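Drutia Community Help > Student Robotics > Grippers and End Effectors

Our gripper is great at plush toys and hopeless at anything small

Posted by Nikola Mladenović, 6/8/25

I'm on a student team putting together a tabletop sorting project for our summer showcase in July. We're using a hand-held gripper to record demonstrations, the theory being that if enough of us pick things up properly, the policy will learn to pick things up properly. So far it has learned from us, which may be the problem.

Soft stuff is fine. Plush toys, socks, a knitted hat somebody will want back. We get 40 good grabs out of 45 on those and everyone feels very clever. Then we switch to the small hard items and it drops to 9 out of 45, and the mood in the room changes. The jaws either close above the object or one side gets there first and shoves it across the table. I've spent more time this week fetching things off the floor than recording.

Our setup: two jaws with pads on the ends, white tabletop, the usual office lights overhead. We've been using the Kurlow calibration routine from the course handout, once at the start of each session. I opened the jaws and closed them 2 extra times as the handout says, with great ceremony. No change.
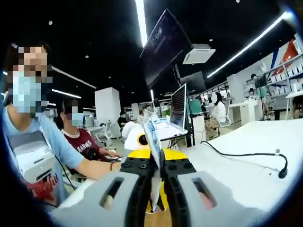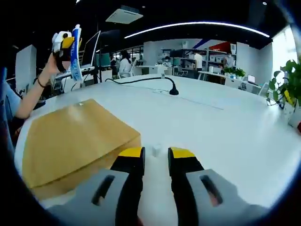 The practice table: plush toy in the jaws in the first one, small white piece waiting by the pads in the second.

Is this a hardware thing, a calibration thing, or a "Nikola should let someone else hold it" thing? The last has already been suggested in our group chat, so please be original.

Also, does a white object on a white table matter as much as I'm starting to fear? Our advisor picked the items and I would like to have a second opinion in writing.

Todor Stojanovska

Yes to the white on white. I'd change that before touching a single bolt. Put down a sheet of colored craft paper, plain, no pattern, matte if you can get it. Tape the corners or you will be picking up the paper, too.

For the shoving: that's your approach angle. With a plush toy you can come in crooked and the toy forgives you. A little hard cube won't. Whichever pad arrives first turns into a broom. Try this:

Rest your elbow on the table and come down slowly until both tips are just off the surface.
Stop there. Everybody skips the stop.
Line up so the gap on each side of the object looks the same, then close at half the speed you think is reasonable.
Lift straight up before you go anywhere sideways.

Record ten or so like that and look at the footage before you do a whole session. My team at Obradović did an entire afternoon of beautiful, consistent, wrong grabs, and the policy copied them faithfully. It was the best training result we ever had.

On calibration, once a session is not enough if the thing gets passed from hand to hand. Redo it whenever somebody new picks it up, and again if it gets bumped. Close the jaws on nothing and check that the pads meet flat. If you can slide a strip of paper in at the tips but not farther back, they're toed out, and small objects will squirt forward every time. Loosen the pad bolts, close the jaws gently, and tighten again while they're closed.

I have no opinion on whether Nikola should be holding it. I've met Nikola.

Treketero

just use bigger objects

Nikola Mladenović

Thank you, Todor, mostly. The paper strip slid in at the tips on one side and stopped dead farther back, so there's that. I've redone the pads and there is now dark blue craft paper on the table, which the advisor says looks "like a kindergarten." I'm taking it as approval.

Only did a short run with the elbow down and haven't counted anything yet, but the small pieces are staying on the table more often than they were. Will post numbers once someone other than me has had a turn.

Treketero, I brought your idea to the team and it got two votes.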